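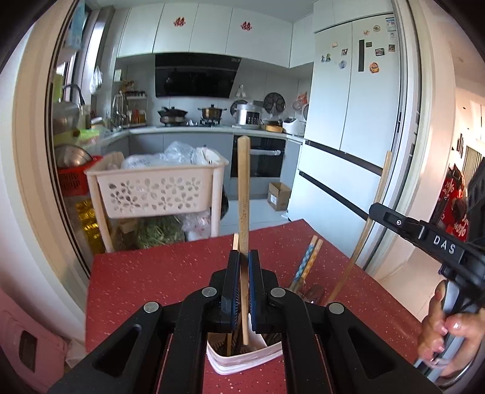

By the Trusow house office
Updated 8 September 2018

Living in the Lobo house: frequent questions

We wrote these answers for people who think of renting a room in our house in Mernholm, and also for those who already live in it. Please read them before you call the office.

Who can rent a room?
Any adult person, working or studying. We do not ask for a guarantor, but we ask for proof of income or a letter from your school.

How long must I stay?
The shortest contract is 2 months. After this time it continues from month to month, and you can end it with four weeks of notice. The notice must be in writing. An e-mail is enough.

How much is the deposit?
The deposit is 400 for every room, also for the bigger ones on the street side. We pay it back within two weeks after you return the keys. If something is broken, we send you first the bill, so that you can disagree with it.

Is the electricity included?
Yes, up to a yearly use of 2,000 kWh per room. What goes over this we share with you at the end of the contract.

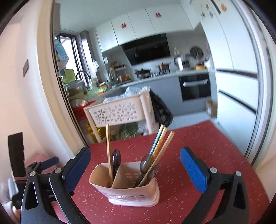

KITCHEN AND SHARED ROOMS

What do I find in the kitchen?
Plates, cups, pots and the usual things for eating, including spoons and chopsticks. Your own knives you can keep in your room or in your cabinet -- please put your room number on them.

Do I have my own shelf in the refrigerator?
Yes, every room has one shelf and one drawer in the freezer. Food without a room number is thrown away on the first Monday of the month.

Can I cook at night?
You can, but the fan over the stove is loud and room 63 is directly behind the wall. After eleven in the evening please use only the microwave.

Who does the cleaning?
The floors and bathrooms are cleaned by the company Trusura every week. Dishes are the task of the person who used them, on the same day.

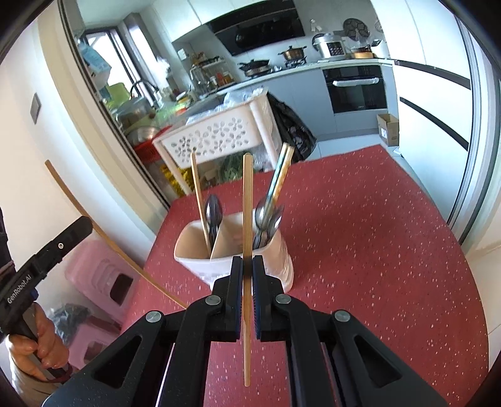

Guests and visits

May a friend sleep over?
Up to three nights in a row, without asking. For a longer visit write to us before, and ask your neighbors on the floor too.

Can I have a party?
Small dinners are always welcome. For more than ten people we need to know one week earlier, and music must stop at ten.

When does the heating start?
In October. If it becomes cold before, we lend small heaters from the office. 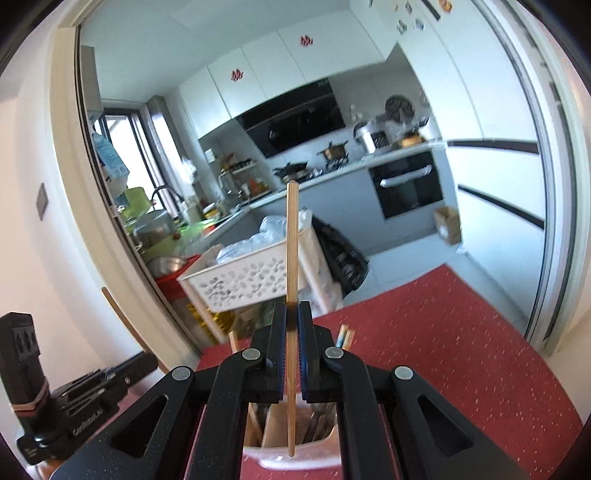 One tenant wrote to us that the heaters were all taken last fall by the second cold day, and asked if we could buy more of them. We have ordered new ones. You can reserve yours by e-mail, with your room number in the subject line.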